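Re: Polo gripper kit, trial offer
To: list

On the offer, someone wrote:
> Has anyone had the Polo hand-held kit from Chantharasri yet? Quote says 1000 for the pair, 391 extra for the spare pads. Is it any good on cloth, or just boxes and cups?

Yes, had a pair since June, at the Drerevville end. Short version: good on cloth, fiddly on thin stuff. Pivots still tight after 148 folds. Spare pads not needed so far, I'd leave them off teh order.

Battery claim of 2000 cycles I can't check. Ask Brendale, they've had theirs longer.

Black fabric on the pink cloth, first and last (just a black blur in the second): 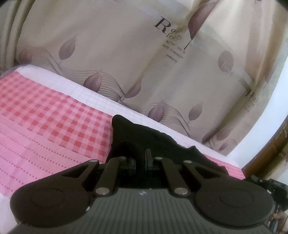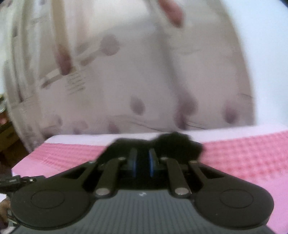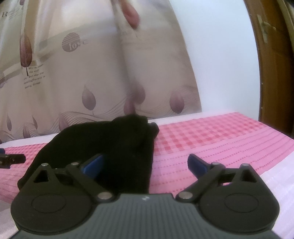 Main gripe is the closing force, no way to set it low, and the manual skips it completly. Dark cloth is the other thing. In the last one, jaws open, you can hardly find a crease in that black lump, and our software has the same trouble. Paler fabric, fine. Blue fingertip pads hold well enough, wipe them now and then. Would I pay full price? For the pair yes, if they sort the manual. Trial ends end of the month so ask for a discount, we got one.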